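Search this site
Search
Menu

Feb 13, 2021
By Maritza Llanos

Small Business Evening Course, Session 2: Reading a Franchise Agreement Before You Fall in Love With It

Welcome back, everybody, and thank you for the kind notes after our first meeting. I promised we'd get to the money tonight, and we will, but I'd like to start with the fees, since that's where most of your questions were (and Jayson, yours was a good one, so I'm going to use it).

The initial fee buys you the right to open under the name. It doesn't buy the oven, the sign or the lease. Our made-for-class sandwich chain, Tedgate, asks for $40,000 up front, and people hear that number and think they've heard the price. Go through the Tedgate packet at home and write down every other payment you find before opening day. Training travel is in there, and so is the first food order, way back on page 14.

Then come the royalties. These are nearly always taken on gross sales, meaning everything that goes through the register before you've paid for a single tomato. If a shop sells $1,000 on a slow day and the royalty is 6 percent, $60 goes out the door whether or not you made a penny. Do please work that one through with a pencil, it sinks in better that way!

Territory is the part folks skim. Look for the word "exclusive," and then look for whatever takes it away again: airports, campuses, delivery apps, grocery shelves. Abimbola asked whether a kiosk in a mall counts as a second store. It depends on the definitions section, so read that first even though it's dull.

Last, renewal and exit. How long is the term? Who has to approve a buyer if you want to sell? Will you be held to a new fee schedule when you renew? Bring your answers for Tedgate next time, along with two questions you'd want to put to a current owner.

Reading: the Erevach packet, sections on supply and equipment. Oddur will have spare copies at the door.

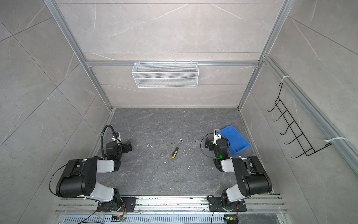
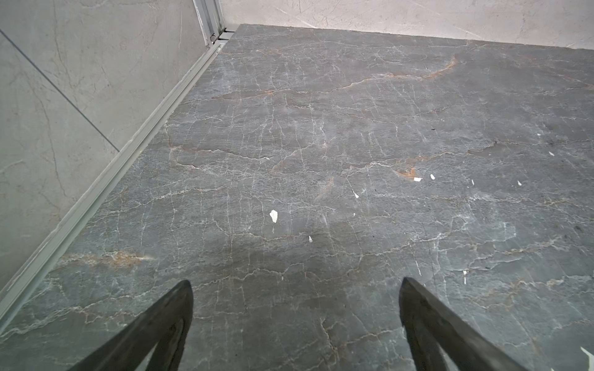
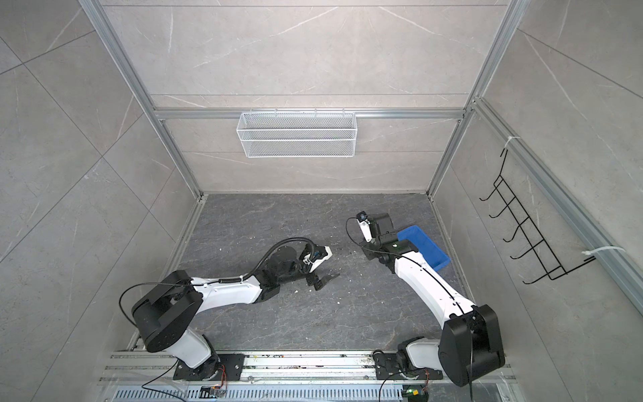 Fig. 2. Marble-patterned surfaces in all three views; wire basket on its crossbar in the first.

We use cookies to remember your settings. Accept | Learn more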